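Entretien des sols en pierre naturelle et en marbre dans le logement

Fiche pratique à l'usage des résidents — Service de l'habitat, résidence Zitine

La présente fiche rassemble les recommandations applicables aux sols en marbre, en travertin et en pierre calcaire des logements et des parties communes. Elle remplace la version antérieure, dont certaines indications relatives aux produits anticalcaires prêtaient à confusion. Les résidents sont invités à la conserver avec le livret d'accueil.

Reconnaître le revêtement

Avant tout nettoyage, il convient d'identifier la nature du sol. Le marbre et les pierres calcaires réagissent aux acides ; le granit y est beaucoup moins sensible. Les carreaux de grès cérame imitant le marbre se reconnaissent le plus souvent à la répétition du motif d'un carreau à l'autre. En cas de doute, l'état des lieux d'entrée précise le revêtement de chaque pièce. Les essais au vinaigre, même dans un angle dissimulé par un meuble, sont à proscrire : ils laissent sur le marbre poli une marque mate que seul un repolissage fait disparaître.

Dépoussiérage courant

Le sable et les gravillons apportés par les chaussures constituent la première cause de rayures. Un passage au balai microfibre sec, tous les deux jours dans l'entrée et la cuisine, suffit dans la plupart des logements. L'aspirateur peut être utilisé à condition d'être muni d'une brosse pour sols durs et de roulettes propres. Un paillasson placé de part et d'autre de la porte palière réduit sensiblement l'apport de poussière.

Lavage

Le lavage s'effectue une fois par semaine, à l'eau tiède additionnée d'un détergent au pH neutre ou d'un savon destiné à la pierre.

1. Retirer les tapis et les meubles légers en les soulevant, sans les faire glisser.

2. Dépoussiérer l'ensemble de la surface, plinthes comprises.

3. Préparer deux seaux, l'un pour la solution de lavage, l'autre pour le rinçage. Respecter le dosage indiqué par le fabricant ; un excès de savon laisse un voile gras qui retient la poussière.

4. Laver par bandes, en reculant vers la porte, avec une serpillière bien essorée. L'eau ne doit pas stagner dans les joints.

5. Rincer à l'eau claire, puis passer un chiffon de coton ou une microfibre sèche. Sur un marbre clair, les traces de séchage se remarquent surtout en lumière rasante, et il est préférable de contrôler le résultat depuis plusieurs points de la pièce.
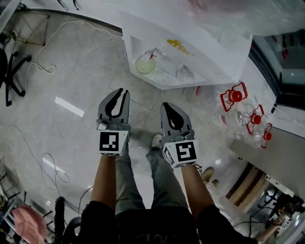 Taches fréquentes

Café, thé, vin. Absorber immédiatement avec un papier non imprimé, sans frotter, puis laver à l'eau savonneuse. Si une auréole subsiste sur un marbre clair, appliquer une compresse imbibée d'eau oxygénée à faible concentration, après essai dans un endroit discret.

Corps gras. Recouvrir la tache de terre de Sommières ou de talc, laisser agir une nuit, aspirer, et recommencer si nécessaire. Les taches anciennes demandent parfois quatre applications.

Rouille. Les pieds de meubles métalliques et les pots posés à même le sol en sont l'origine habituelle. Aucun produit antirouille du commerce ne doit être employé sans vérification préalable, la plupart contenant un acide. Le signalement au bureau technique est préférable.

Calcaire. Sur la pierre, le dépôt se retire à sec, avec une raclette en plastique souple tenue à plat. Le vinaigre, le jus de citron et les détartrants sont exclus.

Produits à ne pas utiliser

Sont à écarter le vinaigre, l'acide chlorhydrique, les crèmes abrasives, les éponges à récurer, l'eau de Javel employée pure et les cires en aérosol. Le nettoyeur vapeur est également déconseillé — la chaleur fragilise les joints et peut soulever les anciens traitements de surface. Il est rappelé que l'eau de Javel ne doit jamais être mélangée à un autre produit ménager.

Protection et imperméabilisation

Les sols des parties communes reçoivent un traitement hydrofuge et oléofuge assuré par l'entreprise Brernon. Dans les logements, ce traitement reste facultatif. Il s'applique sur une pierre propre et parfaitement sèche, par une température comprise entre 4 et 30 degrés, et n'empêche pas l'attaque des acides. Pour en vérifier l'état, déposer quelques gouttes d'eau sur le sol : si la pierre fonce après quelques minutes, la protection est à renouveler.

Des patins de feutre doivent être fixés sous les chaises et les tables. Ils sont à remplacer dès que le feutre se tasse ou se charge de grains de sable.

Éclats, fissures et joints

Les petits éclats ne doivent pas être comblés avec du silicone ou de la colle universelle, qui jaunissent et compliquent toute reprise ultérieure. Conserver le fragment, le cas échéant, et adresser une demande d'intervention à Mme Radwa Samir, bureau technique, en précisant le numéro du logement et la pièce concernée. Les demandes relatives aux joints des salles d'eau sont traitées par M. Fouad Ezzat.

Fiche mise à jour le lundi 10 mai.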